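Sobre Lisley

Lisley presta servicios de limpieza de alfombras y tapicerías en viviendas y oficinas de Amaral. La plantilla consta de 20 operarios, todos con contrato propio – no subcontratamos.
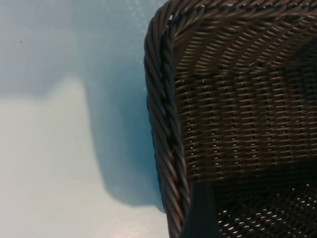

El método habitual es inyección-extracción. Las fibras naturales se tratan en seco, previa prueba de solidez del color.
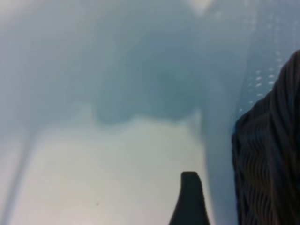
Superficie translúcida, vista de cerca

El taller de Pirora recibe piezas de gran formato. Plazo de entrega: 3 días laborables.
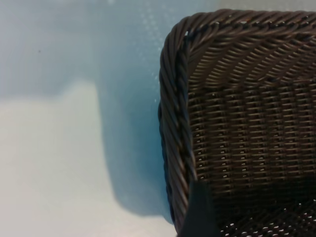 ¿Se cobra el presupuesto?
El presupuesto es gratuito dentro de Amaral y Pirora.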